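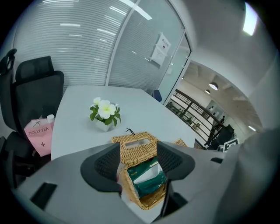
Gestión parroquial y entidades religiosas

Histetau Donativos, edición 6

Programa de escritorio para registrar ofrendas, cuotas y legados de parroquias y congregaciones. Emite el certificado anual de cada donante y prepara en febrero el resumen para la asesoría.

La licencia cubre una sede y admite unas 300 fichas de donante – ampliables con el módulo Warnix.

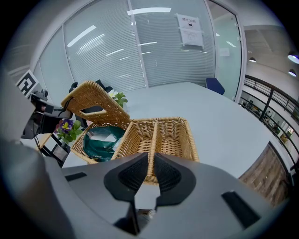
El módulo se instala aparte y conserva los datos ya introducidos. Precio: 525 €, IVA no incluido. Entrega en 48 horas.

Tarifa revisada en julio de 2019. Consultas: Enikő Kerekes.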